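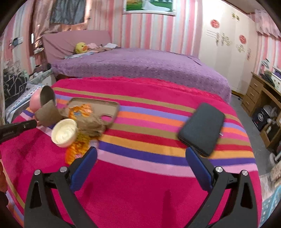
Cornon notebook, March, jaw opening from image only

9:40. Picking up the jaw width problem again. Where we left it: the opening value in the Fuvitgate files comes from a color threshold on the two blue pads, then pad-to-pad distance in the image, then a lookup table to millimeters. It works on the bench. On the bedroom recordings from the Worgate set the value jumps, and the jumps go straight into the action labels. A policy trained on that learns to twitch.

Goal for this entry: replace the threshold with something that doesn't care what is behind the pads, and find out how much of the jumpiness is the pads and how much is the table.

Data. 3456 frames labeled by hand, drawn from the bedroom recordings. Labels are left pad tip, right pad tip, and the four silver pins. 3000 frames for fitting, the remainder held out. Split by clip so that neighbors from the same clip don't land on both sides. The first split I made was by frame and the held-out error looked wonderful. Threw it away.

Why the pins: they sit on the linkage, two on each side, and they move with the jaws. They are small and bright and nothing we put between the pads covers them. The pads get covered all the time once there is an object in the grasp, so a method using only pad tips goes blind at the moment we care most about.

10:30. Went through the frames where the old threshold is worst. Two groups.

Group one, blue things in the background. Anything light blue that drifts in behind the pads joins up with the pad mask. The striped spread we've been sorting on is mostly magenta with tan, lavender, orange, pink, red and yellow bands, so I had assumed it was safe. The lavender band is not safe. In shade it drops far enough toward blue that the mask leaks into it, and the tip then slides along the stripe. The lilac-purple spread on the bed does the same at the far end of a reach. The light blue fabric at the edge of the bed and the light blue plastic basket down on the right are the obvious offenders, although they are usually far enough from the pads that the connected component filter drops them. The lavender is worse for being close.

Group two, shadow. With the jaws wide open over the cloth there is a darker strip on the fabric between the pads, and when the hand tilts, the inner face of one pad goes dark and falls out of the mask. The tip estimate jumps outward. Width reads too large. This one is one-sided, so comparing left and right gives it away, and I had that check in the code already but switched off. I don't remember why it was off. There is a comment saying "revisit." Revisited.

11:15. Tried the cheap fix first: narrower hue range, brightness floor, symmetry check on. Better in group two. Group one hardly moves. If I squeeze the hue range enough to reject the lavender band in shade, I lose the pads themselves near the dark corners of the lens. No single range works for both. Stopping here with color.

11:50. Keypoint approach. Small network, six outputs (two tips, four pins), cropped to the bottom part of the image where the gripper lives. The crop is fixed; the camera is rigid to the tool so there's no reason to search. Training input is the raw fisheye crop, undistortion left out. I went back and forth on that. Undistorting stretches the outer pins badly and they are the ones we need most. The lookup table can absorb the lens.

Augmentation: background swaps behind the gripper using the hand masks we made for the old project, plus hue shifts applied to the background only. Do not shift the hue of the gripper. I did that in the first run by accident and the network learned to ignore color entirely, which sounds good and gave noisy tips.

Fit then done in two steps. Step one, keypoints per frame. Step two, a one-parameter linkage model: given the opening, all six points are determined, so solve for the single opening that best explains whichever points are confident. With the pads hidden, the pins alone still give an answer. With a pin in glare, the others carry it.

1:20 in the afternoon. Results on the held-out frames, in words, numbers are in the results sheet in the Cornon folder:

Jaws open, nothing held. Old threshold fine on plain cloth, bad on stripes. New method about equal on both. That is the result I wanted.

Jaws closed on a soft object. Old threshold bad everywhere. New method good, a little wide. I think the wide bias is real, meaning the pads flex and the linkage says one thing and the tips say another. For a crumpled cloth bundle the true opening is not even a clean idea. Need to decide which one we call the label. My vote is linkage, as that is what the motor on the arm side will reproduce.

Jaws closed on a thin rigid object, edge of a phone case type shell for instance. New method very good. The raised rim gives a clean stop and the opening settles within a frame or two.

Fast motion. Both methods suffer. Motion blur smears the pins along the direction of travel and the linkage fit averages it out more or less, but during a quick swing the confidence drops and the fit leans on the previous frame. At 60 frames per second the lag doesn't matter for us. It would matter if someone downsampled first and fit second. Note for whoever runs the export: fit at full rate, then downsample.

2:15. Failure that bothered me. Clip 2105. The opening sits steady, then steps down and back up twice with no jaw movement. I expected lavender again. It's the left inner pin. A second bright round point comes close to it, the small metallic screw near the end of the other tool part when that one enters from the left edge. The network hops over to it. Both are metallic, both roundish, both on black. The linkage fit should have rejected it and didn't, as the wrong point happened to lie close to where the pin would be at a smaller opening.

Fix tried: add a mirror consistency term, left and right pins must agree on the opening. With this the step is gone in that clip. On the rest of the held-out set it changes nothing I can measure. Keeping it.

Also added to the training list: more frames with the second tool in view. They are thin in the labeled set. I picked frames for cluttered backgrounds and forgot that the other hand is also clutter.

2:50. Same check on clips with fingers in view. Hands at the left edge don't confuse the keypoints, no hops seen. Dark objects in front of the black arms do blur the arm outline but we aren't using the outline. I had considered using the triangular openings in the arms as extra features. They show whatever is behind them, so over striped cloth they show stripes, and the edges are a mess. Leaving them out.

3:30. The lookup table. Rebuilt it with the gauge blocks, opening upward and closing downward separately. There is a small difference between the two directions, play in the joints. The old table was made closing only. So part of the error we blamed on color was always there on the opening side. It's not large compared to the stripe jumps but it is systematic, and now that the jumps are gone it's the main thing left. Average of the two directions used for now. A direction-aware table is possible, but the direction estimate is unreliable near standstill and I'd be adding a switch that flips at the worst time.

Checked two of the handheld units against each other. They disagree slightly at wide open. One table per unit, then, keyed by the unit label in the file header. The Hegde export script drops that header field. Have to patch the script or write the table into the file itself. Writing it into the file is safer.

4:10. Reran the whole Worgate bedroom batch overnight-style on the small machine, only it finished much sooner than I planned for. Looked at the openings as traces. Flat where they should be flat. Grasp events now show as a clean drop and a plateau, and for the shell the plateau is the same width each time it's picked up. For the small round bowls the plateau depends on where on the rim they are taken, as it should.

The zippered case needs another look. Its plateau drifts while it's held. Either the case gives slowly under the pads or the pins are moving with load. Gauge block with a spring behind it would tell.

Open items

– Decide on linkage opening or tip distance as the label. Write it in the Fuvitgate readme either way, the current text says "gripper width" and nothing else.

– Patch the Hegde export to keep the unit label.

– Label extra frames with the second tool near the left inner pin.

– Spring test for the drift under load.

– Retrain one policy on the new labels, same seed and same settings as the last run, before anyone touches anything else. If the twitch near release is still there, the labels weren't the cause and I'd like to know that early.

– Old threshold code stays in the repo until the retrain is done, then delete.

4:45. Retrain queued. Label files for the old and new method are side by side in the same folder, suffix _pins for the new ones.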